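# Moving the grasp planner off the main loop

6/26/20

I spent most of this month rewriting how our hand controller gets its targets. 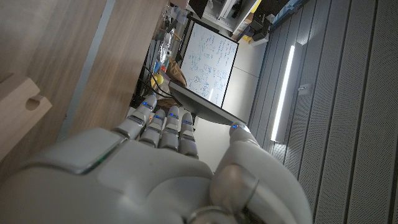
The old version did everything in one process. The planner picked finger poses, the same thread turned them into joint targets, and then it sent those to the hand and read the state back. It was easy to follow and it worked fine while the planner was fast. In May, Parisa Mirzaei added a better contact check for flat objects, and the planner stopped being fast. Most calls were still short, but now and then one took long enough that the hand sat waiting for its next target. You could hear it. The fingers would stop, then jump a little when the late target came in.

My first fix was bad. I put a timeout on the planner and reused the last pose if it ran over. That got rid of the stop but the jump was still there, and now the logs were harder to read because a repeated pose looked the same as a fresh one. I left it in for four days and then took it out.

The current version has two processes:

- `plan_node` takes the object estimate and writes out a short path for each finger, with timestamps.
- `hand_loop` runs at 1000 Hz and samples whatever path it has. It never waits for anything.

If a new path arrives, the loop blends from its present command to the new path over 29 ms. If no path arrives before the old one ends, it holds the last position and sets a flag. The flag goes in the log so I can tell a hold from a real target.

I picked the blend time by trying values. Shorter than that and I could still see a kink in the velocity plots. Longer and the thumb lagged behind the fingers on pinch grasps. There is probably a proper way to work it out from the joint limits. Abbas Bagheri says a fixed number is wrong anyway and it should scale with how far apart the two paths are. He is likely right, but the fixed number works for what we do now.

## The clock problem

The part that took the longest had nothing to do with blending. The planner stamped its paths with wall time and the hand loop used the monotonic clock. On my machine I had written a small conversion at startup and forgotten it was there. When Elaheh Rashti ran the same branch on hers, the time service stepped the clock in the middle of a run and every path after that looked like it had already ended. The loop held position, set the flag and did exactly what I told it to do. We spent an afternoon looking at the network before either of us looked at the timestamps.

Everything is monotonic now. The two processes run on one computer, so that's safe. If we ever split them across two I'll have to do this again.

## Logs

I also changed the log format. Before, each line was text and I parsed it with a script that had grown to 1651 lines, most of it handling formats we no longer write. Now it's a plain binary record with a version number at the front. The reader is one short file. Azadeh Shahbazi wrote a viewer for it called Dakum that plots command against measured position for each joint, and I use it every day. The one thing I miss is being able to grep.

## Still to do

- The hold flag should reach the planner, so it can restart from where the fingers are and not from where it thought they'd be.
- Thumb limits are still hard-coded in two places.
- The contact check is slow when the object estimate is noisy. Parisa has a branch that caches part of it, and I haven't merged it yet.
- Tests for the blend when a third path comes in before the second has finished. I think it works. I've only checked it by hand with made-up paths.

I'll start with the flag, since the other process already has a socket open for it.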